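Fixtures and Parts Presentation on a Vertical Board
Speaker notes, 30-minute slot, September session

Slide 1. Title

Leave the title up while people sit down. Mention that the handout has the drawings and that the talk covers only how parts are held before and after handling. Soldering and test are in the next talk.

Slide 2. Why a vertical board

The usual arrangement on a small electronics bench is a flat tray. Trays collect dust, screws and clippings, and they take up the area in front of the operator. We moved the holders onto an upright panel two years ago at the Divon shop and have kept them there.

Points to make:
The panel stands behind the work, so the bench surface stays free.
Each holder fits one part type. A wrong part does not seat.
An empty holder is visible from across the room, and that is how we check the kit at shift change.

The cost is retention. On a flat tray gravity holds the part down. On an upright panel gravity pulls along the face, so the holder has to do the work.

Slide 3. Frame and panel

Aluminum extrusion gives us a wall with slots at a regular pitch. A panel can be shifted sideways along the wall without drilling. Say that we tried painted steel sheet first and gave it up after the second layout change, when we had more unused holes than used ones.

Panel color: gray. We tested white and it glared under the bench lamps. Black hid the dark parts. Gray is acceptable for both.

Check the panel for flatness before fixing any holders to it. A bowed panel tilts the holders relative to each other, and the error shows up later as parts that bind on one side.

Slide 4. Holder types

Two shapes cover most of what we store. Narrow slots take thin parts that go in edge first. Square sockets take packages such as processors, where the body has to be supported on all four sides and the heat spreader has to stay clear of the frame.

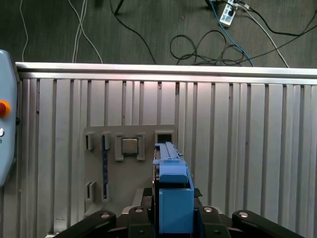
For the square sockets, the clearance matters more than the material. Too tight and the part has to be pushed, which loads the edges. Too loose and it leans forward on the upright panel. We print a test coupon with stepped clearances and choose the smallest one that releases without a pull. The drawing number for the coupon is 2057 and it is in the handout.

Lead-in: put a chamfer on all four inner edges. Our first sockets had square edges and the rejection rate at loading was bad enough that operators started leaving parts on the bench. Adding the chamfer fixed that without any change to the pocket size.

Slide 5. Layout rules

Rows, with the most used part types at elbow height. Do not stack a wide holder directly over a narrow one unless there is finger room between them.

Leave at least 23 mm between neighboring sockets. Below that, removing one part tends to disturb the next. Someone will ask whether the spacing can be reduced with a thinner socket wall. It can, but the limit is access to the part and the wall contributes little.

Labels go on the panel below the holder, never on the holder itself. Holders get swapped and the labels travel with them.

Slide 6. Parts that overhang

Any part with a rail, tab or slider longer than its body needs a separate check. Hold it in front of the empty holder and look from the side before committing to a position. What looks aligned from straight ahead may be well off in depth. Pause here and show the side-view sketch.

Slide 7. Inspection

Weekly check on each panel, 10 minutes:
Fasteners tight on the extrusion.
No cracks at the holder corners.
Pockets clean. Use a dry brush. Compressed air moves debris into the next pocket.
Static ground connected and measured.

Replace cracked holders immediately. Glued repairs change the pocket dimension.

Slide 8. Suppliers and files

Printed holders come from Prurik. Extrusion is from Kozłowski, cut to length. The Oner project folder has the models, the coupon and the inspection sheet. Ask people to note the revision letter on the sheet when they report a fit problem.

Slide 9. Questions

Likely ones: cost per panel (see handout, last page), use with connectors (yes, with a deeper pocket), use on a moving cart (not tested). If there is time left, go back to slide 4 and pass the coupon around.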